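Why Does Wood Have Lines?
For readers from 7 to 11
Jan 20, 2020

Do you have a wooden table at home? Put your nose close to it and look. You will find many lines on it. Some are straight like a road. Some go up and down like small waves. We call these lines the grain of the wood. In this page we will learn where the grain comes from.

A tree grows in rings

A tree becomes thicker every year. It puts new wood just under its bark, all the way around. In many countries the tree grows fast in spring, and this wood is light in color. In summer it grows more slowly, and the wood is darker and harder. In winter, for example in February in the north, it rests. One light part and one dark part together make one ring.

When a tree is cut across, you can see these rings as circles. If you count 13 rings, the tree was 13 years old in that place. A very old tree can have more than 100 rings, so you will need some patience and maybe a pin to keep your place!

From circles to waves

But a table is not covered with circles. Why? A tree trunk is like a pile of paper tubes, one tube inside another. If you cut the tubes across, you get circles. If you cut them the long way, you get long lines. The saw goes from the bottom of the tree to the top, and so the lines on the board are long too.

A real tree is never a perfect tube. It is wider at the bottom and thinner at the top, and it bends a little. When the saw passes through these bends, the lines make arches and points. Woodworkers call this pattern cathedral grain, as it looks like the tall windows of a big old church.

Very thin wood

Many tables have a veneer on top. A veneer is a thin sheet of real wood, and it is glued on a thicker board. It can be 2 millimeters thick or even less. In this way one beautiful tree is enough for many tables.

Find the arches, the waves and the V shapes in the pale wood. In the third picture the table is set with a striped placemat, a fork and a black pan, so you must look for the grain between the things.

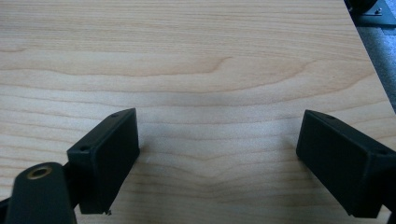
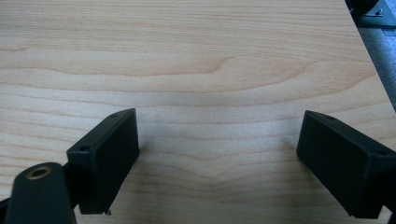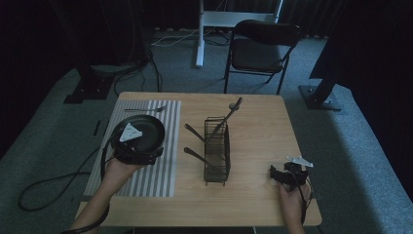
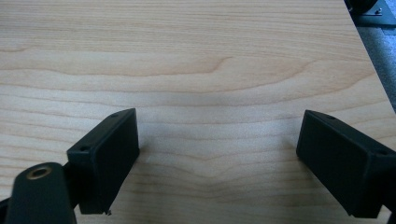 Can two tables be the same? If the wood is real, they will always be a little different, like your fingerprints and the fingerprints of your friend. Some tables have only a printed picture of wood on top. Then you may find the same arch two times on one table. It is a good trick for a wood detective.

Try it yourself

You need a sheet of thin paper, a wax crayon and a piece of old rough wood. Ask an adult which wood you may use. Put the paper on the wood and hold it well with one hand. Rub softly with the side of the crayon. The hard lines of the wood come out darker on the paper. Smooth tables do not work so well for this, because there is nothing for the crayon to feel.

Write on the back of your paper where you found the wood. Then make a second one from another piece and put them side by side.

Words to remember
Bark: the outside skin of a tree
Grain: the lines in the wood
Veneer: a thin sheet of wood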